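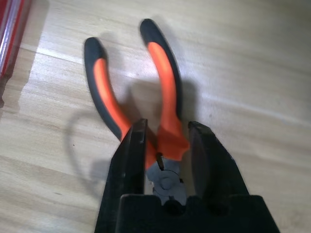 Orange and black pliers, handles open.

Tool library: pliers and hand tools back on loan

The hand tool drawers at the McPhee Street tool library have been sorted and are open for borrowing again from 10 May 2016. Members can take up to four hand tools at a time for 14 days. Power tools are still limited to one per household.

Finn Reuter went through the pliers first, as they had the most complaints on the returns sheet. Stiff pairs were cleaned and given a drop of oil at the pivot. Any with worn jaws or split grips have been pulled out and will go to the scrap metal bin at the end of May. If you borrowed a pair last winter and gave up on it, try again.

Pliers are now in the second drawer, with side cutters beside them and the adjustable spanners underneath. Please put them back there and not in the tub by the door. Wipe off any grease or glue before you return them. A rag is fine – don't leave them soaking in a bucket.

The catalogue now lists 1,060 items, including the garden tools from the Flernell shed. Marianna Borkowska is still adding colours and handle types to the entries so you can tell similar tools apart when booking.

We are short of long-nose pliers and small clamps. If you have spares in the garage in working order, drop them at the counter during opening hours. Label them with your name if you want the toolbox or pouch returned.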